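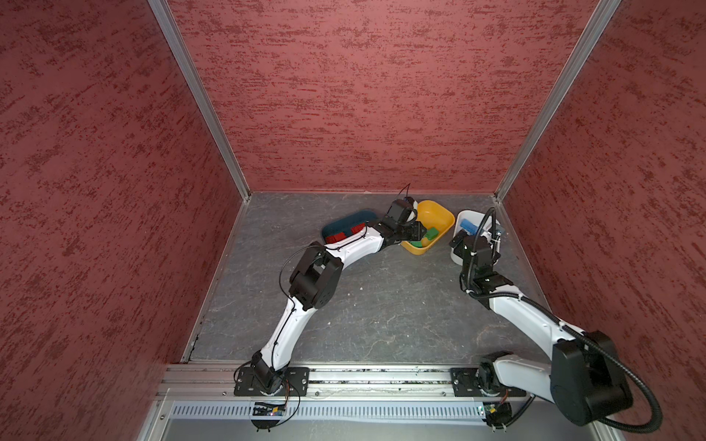
Hutau is the little program I wrote to keep track of wristband scans at the Brodmont gate, and this README goes with the scan log I'm sharing so other people who run small festivals can poke at it. The log covers one event, 359 wristbands and every tap they made at the 4 readers we had. If you want to test your own readers first, do it well away from metal, because a bare aluminum strip like the ones running down the corners between those red walls can really mess with a tag's range (ask me how I spent my first evening in Brodmont!). I taped ours to a plastic crate and the missed reads went way down.

What you get: one file, scans.csv, with a row per tap. The columns are band, reader, time and result. Band numbers were shuffled before I saved anything, so please don't try to match them to ticket buyers. Times are local and rounded to the minute. Result is either ok, repeat or refused.
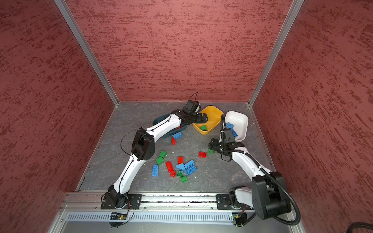 Photo: Linnea Haugen / Berge

A few things to know before you load it. Reader 3 was the bar, and people there tapped twice all night long, so you'll see a lot of repeats. I left them in. Reader 4 dropped off the network for 14 minutes and stored its taps until it came back, which means those rows are out of order. Sort by time and you're fine.

Hutau itself runs on any old laptop. Unzip it, open settings.txt, put in the names of your readers and start it up. It's happy with up to 1,000 bands; past that the search page gets slow and I haven't fixed it yet.

Big thanks to Leif Hellström, who wrote the part that catches double taps and let me rename all his variables. The Grurbridge folks have asked for a version that handles day passes, and I'm hoping to have that ready in September.

Use the data and the code however you like, just keep this file with them.

Last updated April 9, 2022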